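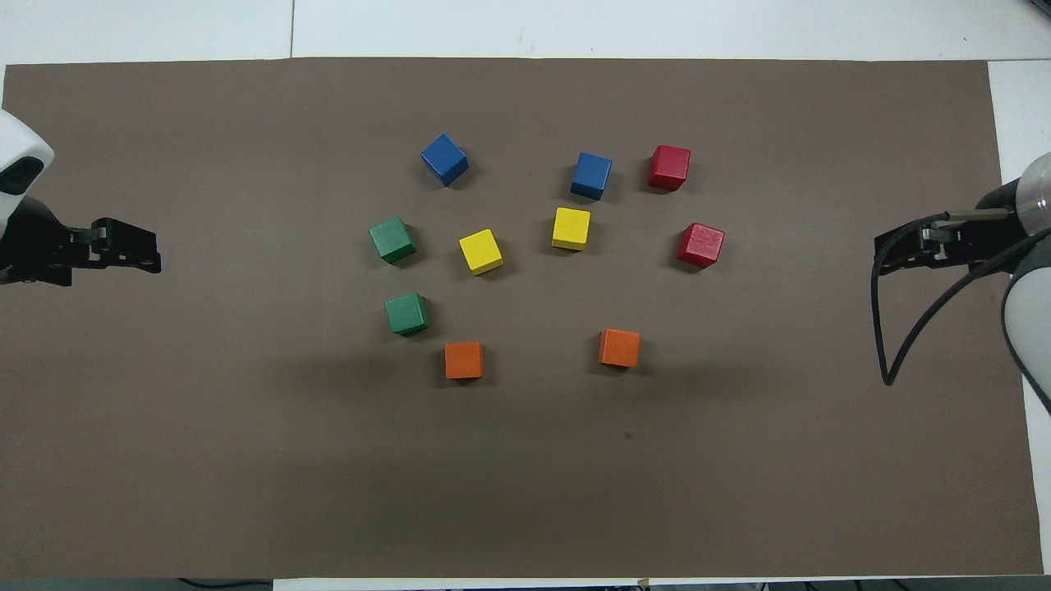

Bunderberg centre to expand hands-on robot teaching program

The Garg Centre for Applied Automation has confirmed that its demonstration program in Bunderberg will continue for a second year, with funding to record a further 2,000 teaching sessions on two-armed robots.

Under the program, trained operators show a robot how to carry out a manual task, either by guiding its arms directly by hand or by moving a matching pair of control arms at an adjoining bench. The joint positions, gripper movements and camera views are stored together and later used to train control software. No conventional programming of the individual movements is required.

The first year concentrated on sorting and placing small painted wooden cubes in five colours, two of each, on a sheet of brown paper. Operators completed 955 recorded demonstrations of the cube tasks, including grouping by colour, passing a cube from one gripper to the other and building short stacks. The starting positions are rearranged before every recording so that the software does not come to depend on a fixed layout.

The centre said the cube work had been chosen because it could be repeated quickly and judged without dispute. A demonstration is accepted only if each cube finishes in its assigned place and neither arm has been stopped by the safety controller. Recordings that contain a dropped cube followed by a successful recovery are kept and labelled separately, as they have proved useful in training.

Of the sessions held to date, 400 were led by hand and the remainder by remote control. Staff reported that hand guiding was easier for new operators to learn, while remote control gave smoother motion when both arms were needed at once. An internal comparison of the two methods is to be released in June.

Drilliton, which supplies the control arms and the recording software, will provide an updated version of both for the second year. The update allows an operator to pause partway through a demonstration, return the arms to an earlier position and resume from there. Kaltine will remain responsible for data storage and for reviewing sessions before they are added to the training set.

The new sessions will move beyond cubes to light packing and kitting work of the type carried out by regional manufacturers. Operators will undertake 70 hours of supervised practice before their recordings are accepted, an increase on the requirement that applied in the first year.

Organizations wishing to nominate a task for the second year may do so through the centre's industry office. Nominated tasks must be suitable for a tabletop workspace and must not involve liquids, blades or heated parts.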